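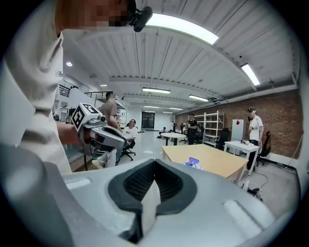

Getting stains out of light shirts, the stuff I've actually tried

Quick one, soup's on. Had a few people ask after the October post so putting it all in one place.

First thing: cold water. Always cold first. Hot sets blood, egg, milk, anything with protein in it. Run it through from the BACK of the stain so you push it out the way it came in. Don't rub. I know you want to rub.

Grease. Dish soap, the plain kind, a drop the size of a pea. Work it in with your thumb, leave it 20 minutes, rinse warm. Old grease, do it twice. If it still shows, chalk. Plain white chalk rubbed on dry, left overnight, brushed off in the morning. My aunt Sirkka did this on tablecloths and I thought it was nonsense until I did a cuff.

Collars. Shampoo! It's made for exactly that kind of dirt. Cheap bottle by the machine, old toothbrush, go along the fold and not across it.

Coffee and tea. Cold rinse, then white vinegar and water half and half. Dab. Blot with a towel you don't care about. Tea is worse than coffee, don't ask me why. With milk in it, do the dish soap as well.

Tomato. Scrape with the back of a knife, cold rinse, soap, then hang it in the sun still damp. Sun does more than anything I've bought. Doesnt work in February.

Ink. Rubbing alcohol on a cotton ball, paper towel underneath, keep moving the towel to a clean bit. Try it on an inside seam first. Gel pen, good luck.

Yellow underarms. Baking soda, a bit of water, make a paste, half an hour, wash. Do NOT use chlorine bleach on these, it makes the yellow worse. Ruined two good ones in 2006 that way and still annoyed.

Never mix bleach with vinegar. Or with ammonia. Not in the sink, not in the machine, not "just a little." Open a window even when you're using it by itself.

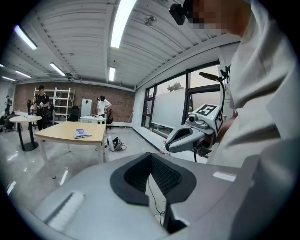
Merja Lappalainen wrote in to say the baking soda paste left her shirts stiff and chalky under the arms, and that she got it out with a second rinse and a splash of vinegar where the softener goes. She also soaks hers overnight in oxygen bleach powder before any scrubbing and thinks the paste is a waste of time if the stain is more than a year old. Fair enough. I've had the stiffness too, I put it down to our water. Will try the soak. Check the care tag first though, no oxygen bleach on wool or silk.

Other bits:

Dryer last. Look at the stain in daylight before it goes in, once it's been through the heat you're mostly stuck with it.

Whites going gray: too much detergent, usually. Use half. Wash them apart from the towels.

Rust spots, lemon juice and salt, lay it in the sun, rinse well. Cotton only, and not on anything colored.

Candle wax, ice cube till it's hard, snap it off, then brown paper and a warm iron over what's left. Change the paper alot.

Mystery stain, start with cold water and dish soap and go from there.

Loose buttons, do them before the wash and not after. Keep a threaded needle stuck in the curtain by the machine, white thread. Saves me every week.

Wool sweaters next time if I get to it.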